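Chapter 4
Putting Things Where They Belong

Most books on kitchen order begin with a promise. Follow the system, they say, and cooking gets easier. I have read a good many of them and I doubt it. A system is only as good as the habit behind it, and habits are hard to change by reading.

In this chapter we work with one tabletop and a small set of play kitchen things: a colander, a plate, a frying pan, a bit of food. Before reading on, decide what you would move first, and write it down.

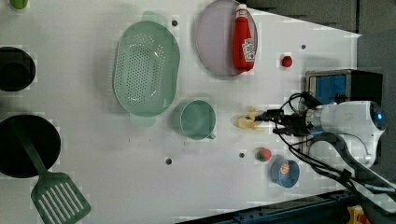 4.1 What counts as "away"?

The Stiltness method, which you will meet in nearly every course, says an item is away when it touches its container. A banana in a cup passes. So does a ketchup bottle lying on a plate, though few cooks would keep one there. The rule is easy to check, and I suspect that explains its popularity better than any result does.

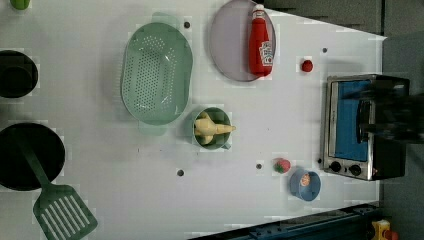 Fares Moussa objects that a cup is a poor home for fruit in any case, and that students who learn on such pairings will carry them into real kitchens. He would start with the bowl and leave the cup for drinks.

He may be right, but I have yet to see it shown. The July trial at Itusgate followed 200 households and asked them only whether they felt tidier. Feeling tidier is cheap - ask anyone who has just closed a drawer.

A harder case is the container itself. When a cup lies on its side, is it still a place to put something, or has it become one more thing to pick up? Stiltness has no answer. Try the question on the next table before you look at mine in 4.3. 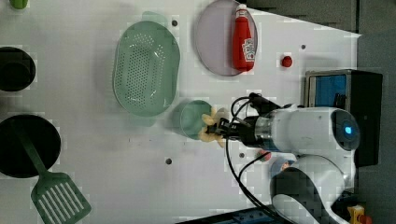 4.2 Before you start

You will need a table, a cup, a plate and a pan. Leave the labels and the storage bins in the store.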